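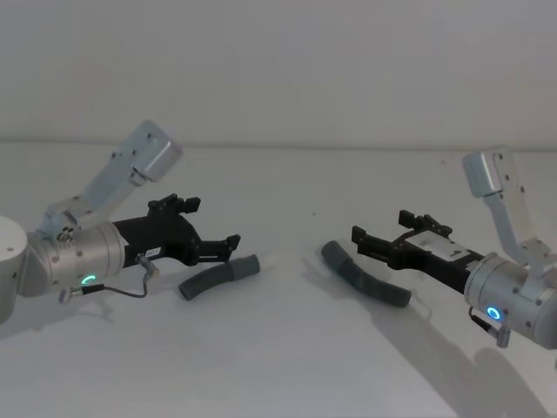 Revised practice note for two-arm hose joining

September 17, 2021

The Losach cell group has issued revision 6 of its practice note on joining flexible hose with paired arms. It replaces the December text and applies to all cells at Jestwood and Paucar. The main changes are in section 2, on grip and approach.

Corrugated hose must now be gripped on the ribbed section, with the cuff left clear of the finger tips. The earlier text allowed a grip on either. Wrist camera views are to be saved for every trial, at the point where the two ends are close but have not touched.

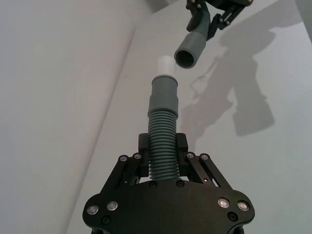 Wrist view: ribbed hose held below its cuff, with the second end above and to the right.

Both arms stop at this point. The operator checks that the two ends share a line before the final move is released. Only one arm moves during insertion; the other holds position. Travel speed inside the shared zone is limited to 300 mm per minute.

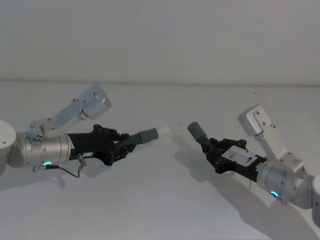 If the ends do not line up, both arms back out along the approach path, and the hose is gripped again. Correcting the angle while the ends are in contact is no longer permitted. Logs go to the Kurach archive under the cell number. Sites still working from the December text should withdraw printed copies.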